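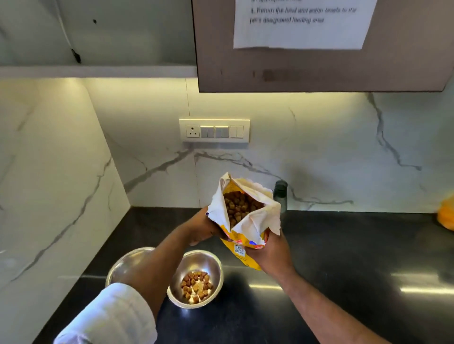

When our kids come home and tell us they spent the afternoon teaching a robot to feed the cat, we used to think they were pulling our leg, wrote one parent last July, and now we ask them how the kibble went before we ask about math.

We have kept that note, because it says a good deal about who we are and what goes on here after the last bell.

About the Pemley Robotics Club

We are the after-school robotics club of Pemley School, open to every student in the upper grades, whether or not they have ever held a screwdriver. The club started 7 years ago with 4 students, a borrowed table in the library and a kit with half the screws missing. These days we have 20 members, a room of our own (well, we share it with the drama costumes, and we've grown rather fond of the company), and a waiting list that we do our very best to keep short.

For the first few years we did what most clubs do. We built little cars that followed a line of tape, and we took them to competitions, and we came home tired and happy and usually somewhere in the middle of the table. We still love a good line follower! But our students kept asking when they could make a robot that did something useful at home, and after hearing it enough times we thought, well, why not let them try?

The Home Chores Project

That question grew into our main project, which the students named Tulon after a long and fairly heated vote. Tulon is a robot arm and the software behind it, and its job is to learn everyday chores by studying how people do them. Feeding a pet is the chore we chose to begin with. It sounds so easy until you try to explain it to a machine. A bag of kibble is soft and changes shape in your hands, it has to be held up from underneath while it tips, and the food comes out all at once if you aren't careful. There's an instruction sheet for every chore, written by the students, with each step numbered, right down to returning the food and water bowls to the pet's designated feeding area. Writing those sheets has turned out to be one of the best lessons in the whole program, and more than one family has told us their child now leaves very thorough notes on the refrigerator.

So far the members have collected 212 recordings of chores done by hand, and they go through them together, talking over where each hand goes and why. Some of our younger students are wonderful at this. They notice things the rest of us do without thinking, like turning a bag a little before pouring.

How We Work

Members choose the part of the work they like best, and they can change their minds as often as they please. There's building, there's coding, there's sorting and labeling the recordings, and there's the writing. We meet twice a week during the school year, with snacks (bring some if you can, come anyway if you can't). The Cartwright competition comes around every spring, and we enter a team in the household tasks division. Vorum, a small workshop across town, lets us use its tools and gives us its spare motors, for which we are more grateful than we can say.

Joining Us

New members are welcome at the start of each term. Stop by the club room or leave a slip in the box at the front office, and we'll write back as soon as a place opens up. Families are always invited to our open afternoon, where you can watch Tulon at work and try your hand at writing an instruction sheet yourself.

Page last updated 14/05/2021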